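Felt in the Kitchen (and How to Keep It Nice)

I have been on a felt kick since January and my family is very tired of hearing about it, so now it's your turn! Thick wool felt is one of my favorite materials to have around the house. It muffles, it cushions, it protects, and the scraps are good for a dozen little jobs. I started with one remnant from the bin at Bassey and I now have a whole drawer.

What to buy

Look for 100% wool if you can get it. Craft felt from the kids' aisle is usually polyester or acrylic, and it's great for puppets and terrible anywhere near a hot pot. It melts. If you aren't sure what you have, snip off a thread, hold it with tweezers over the sink and touch it with a match. Wool smells like burnt hair and crumbles to ash. Synthetic shrinks up into a hard little bead.

For pads and liners I like it 5 mm thick. Thinner than that and it wrinkles, thicker and you'll be fighting your scissors the whole way.

Cutting it clean

Use a rotary cutter with a fresh blade and a metal ruler, and make several light passes. Pressing hard drags the felt and you get a wavy edge. For round corners, trace a jar lid with chalk and cut those with good shears. My shears are an old pair of Pavach that belonged to my aunt and they go through felt like butter (nobody in this house is allowed to touch paper with them).

If the edge comes out fuzzy, rub it lightly with 800 grit sandpaper, always in the same direction. I was so skeptical of that one and it works beautifully.

Drawers, shelves and cast iron

Line your silverware drawer! Measure the bottom, cut the felt a hair smaller all the way around, and drop it in. No glue. You want to be able to lift it out and shake the crumbs off over the trash.

Put circles between your nonstick pans when you stack them. Trace the inside of the pan bottom and cut a bit bigger so the felt comes up the sides. Same thing for cast iron, except check those every so often, as wool picks up oil and old oil smells. When they get sticky I demote them to the garage.

Little felt dots under chair legs are the classic. Clean the leg with rubbing alcohol first and let it dry completely, or the dot will be stuck to your sock by dinner. For chairs that get dragged a lot, go with the kind that has a nail through the center.

Spills and stains

Blot, don't rub. Rubbing mats the fibers and you'll see that spot forever. Cold water and a drop of dish soap takes care of most things. Tomato sauce wants the cold water right away and then a dab of white vinegar. For candle wax, put the felt in the freezer for 30 minutes and the wax will crack right off.

Titilayo Onuoha wrote to me with a good one for grease: cornstarch, left on overnight, then vacuumed with the brush attachment. I tried it on a butter spot and had to hunt for where the spot had been. Thank you, Titilayo!

Never put wool felt in the dryer. I did it to a lovely big piece and got back a stiff little potholder.

Pads for the table

A big square pad is so much nicer than a pile of small trivets. You can set the pot down without aiming, and a heavy one doesn't clunk. Cut it a good bit wider than your widest pot and round off the corners so they don't curl.
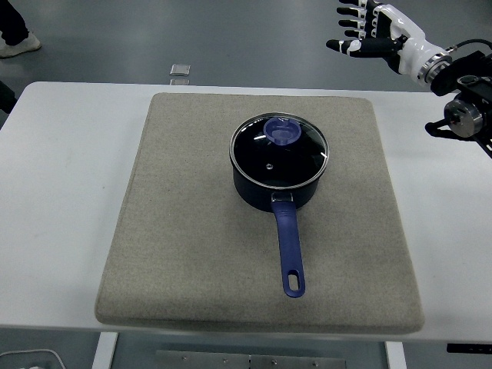

Small saucepan with its lid on, on a square felt pad.

A few things to remember with these. Wipe the bottom of the pot before it goes down, especially if your stove spits. Steam is harder on a table finish than dry heat, so don't leave a hot pot parked there through dessert. And for anything straight out of the oven, double up the felt or put a cork trivet on top.

Light colors do show every drip. I still love them! Flip the pad over once a week and both sides age at the same pace.

Storing it

Roll, don't fold. Tuck a cedar block in with the rolls and swap it out or sand it lightly when the smell fades. Moths love a dark quiet drawer, so take everything out now and then, give it a shake and leave it in the sun for an afternoon.

Save your scraps too. Mine go in an old Litamine tin and they turn into bumpers for cabinet doors, pincushions, and a pad for the wobbly blender.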